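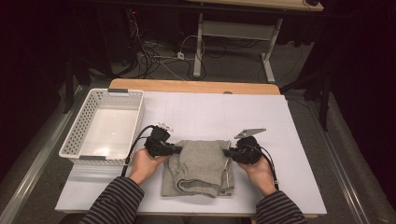
Laundry & Linen > Folding and Storage

Thread: Knits with ribbed cuffs, fold or roll?

cunddale_ken
Posted 22 February 2019
Grey heathered knit, ribbed cuff, going into a white plastic basket with perforated sides. Folded to a rectangle the cuff curls over and makes a ridge along one side. Stack four and the pile leans. Is there a fold that puts the rib in the middle?

Ji_304
Fold the cuff end in first, then bring the plain end over it. The ridge ends up inside. Work on a flat board, as a bare table with any grain to it drags the knit out of square.

sirkitz
Disagree. Cuff inside gives you a lump in the centre and the pile rocks instead of leaning. I alternate the cuff end, left then right. Stack stays level to 12 garments.

cunddale_ken
12 won't fit. Basket is a rectangular one. What about the clips on the rim? Mine has two, one near side and one far side, flat grey things. I was going to run a card divider between them.

Ji_304
Depends on the clip. The Timar ones hold card but not ply. Mine cost 99 cents each and have been on since June.

T. Miyazaki
Rib curls when it has been dried under tension. Dry flat, pull the cuff square by hand, leave it an hour before folding. Folding order is secondary.

sirkitz
Secondary if you own nearly 3,000 square centimetres of spare drying rack, Tetsuya. I don't.

T. Miyazaki
A towel on the floor is adequate.

cunddale_ken
Tried alternating ends. Level so far with five. Will try the towel on the next wash -- the colour of the carpet worries me more than the curl.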